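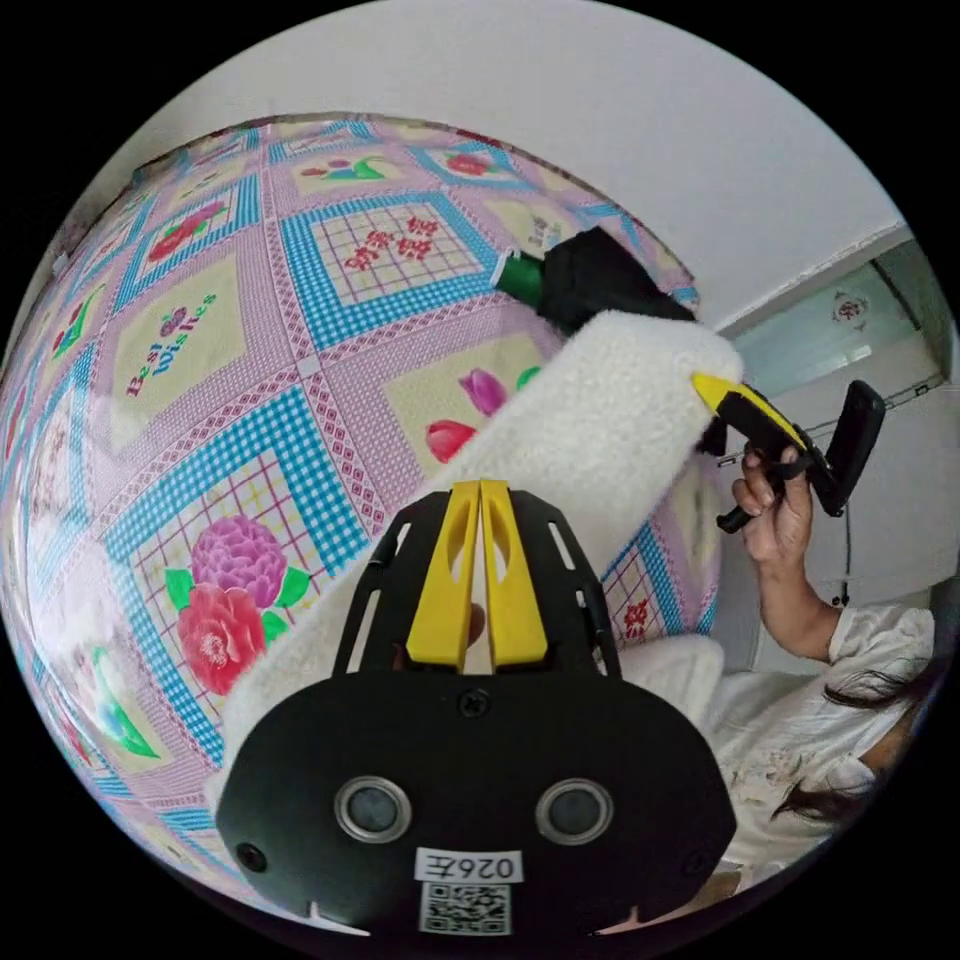

Ticket 716: Line breaks vanish when I post a poem

Search this site Go

Status: Solved
Board: Stemard poetry blogs, Help and Fixes
Opened: December 9, 2021

What's happening

Hello from the Rurholm poetry blog! I love this platform and I've been posting a poem a week on it since October, but my newest one, "Park, Early," came out as one long lump. It's a skinny little poem, six stanzas with hardly three words to a line, so you can imagine what that did to it! In the editor it looks perfect. In the preview it looks perfect. Then I press Publish and every line runs into the next.

What I've tried

- Deleted the post and pasted the poem in again. Same lump.
- Typed the first stanza by hand, straight into the editor. That one kept its breaks!! Very exciting.
- Pasted the second stanza under it. Lump again, with my good stanza sitting on top.
- Switched from the Prillodo theme to the plain one. No change, so I switched back (I'm so fond of that theme).
- Opened an older poem, 72 lines long, and it still reads fine.

Reply from Help

Thanks for testing the typed stanza, that was a big clue. Your word processor is using a soft break at the end of each line, and our Publish step has been dropping those. Please try this:

1. Copy the poem into a plain text editor first.
2. Check that each line ends where you want it to.
3. Copy it from there and paste with "Keep as verse" turned on.
4. Leave one blank line between stanzas.
5. Publish, then reload the page.

Update from me

It worked! All six stanzas are standing up straight, and even the indented line near the end stayed put (I was sure I'd lose that one). I went back and fixed a haiku the same way and it took me two minutes.

One small wish while I'm here: could "Keep as verse" be on by default for anyone who picks the poetry layout? I'd never have found it on my own, it's tucked under Paste Options with the table settings.

Reply from Help

So glad! We've passed the default setting along as a request and linked it to this ticket. The fix for soft breaks is being worked on separately. Closing this one, but reply any time to reopen it.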